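Sorting loose wrenches into a tray (quick version)

Had a couple of people ask how I do the wrench tray, so writing it down fast before I forget. Jasmina Dervishi taught me most of this back in April. Takes one cup of coffee if you dont stop to chat.

What you need

A shallow tray or bin with a raised rim. A rag. A clear table, light colored if you have one - dark tools show up a lot better on it. Masking tape and a pen for later.

Step 1. Get everything out

Dump the drawer. All of it. Then pull out whatever isn't a wrench and push it to one side. Tape, stapler, receipts, that stuff gets its own turn. Put the tray in the middle where you can reach it from both sides. 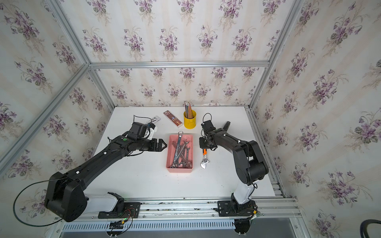
Step 2. Split by type

Open-end, combination, ring, adjustable. Don't look at sizes yet, you'll just get slow. Lay them next to each other on the table, same direction if you can be bothered.

Anything rusty goes on the rag for a wipe. Anything with a cracked jaw goes in the trash, sorry.

Step 3. Biggest one first

Largest double open-end goes in on the left, flat against the tray floor. Then the next one beside it, then smaller. Read the size off the shank as you go. Double open-ends have two sizes, one for each jaw, like 16mm and 18mm, so go by the bigger number.
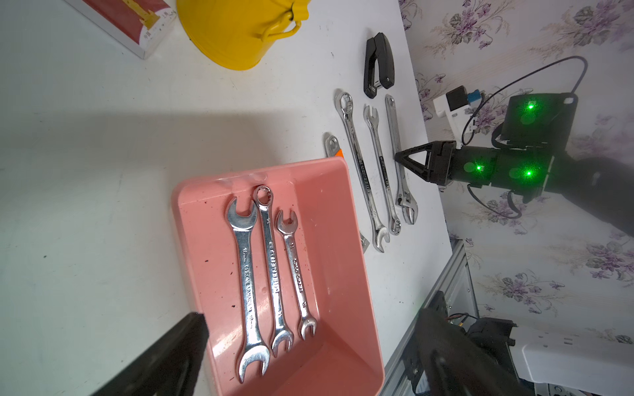 Keep them side by side, not stacked. Once you start stacking you're back to digging. If a long one won't lie flat turn it corner to corner, or give it a second tray. Trudy Henare puts hers all in facing up, I go jaws down, doesnt matter so long as you pick one.

Adjustables go in last. They're fat at the head and they shove everything else over.

Step 4. Check for gaps

Run down the sizes out loud. Missing one? Look under the bench, then in the car. Write the missing sizes on tape and stick it to the rim so you know what to buy.

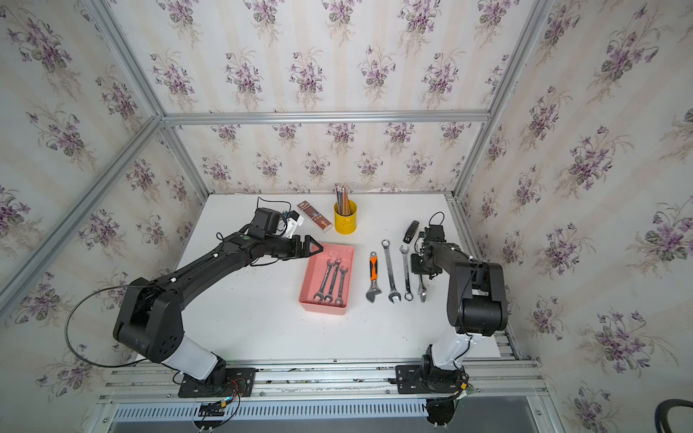
Step 5. Do the leftovers

Stationery back to the desk. Tray back in the drawer, big end to the left. Wipe the table.

Redo it every 6 months or so. More if you share tools.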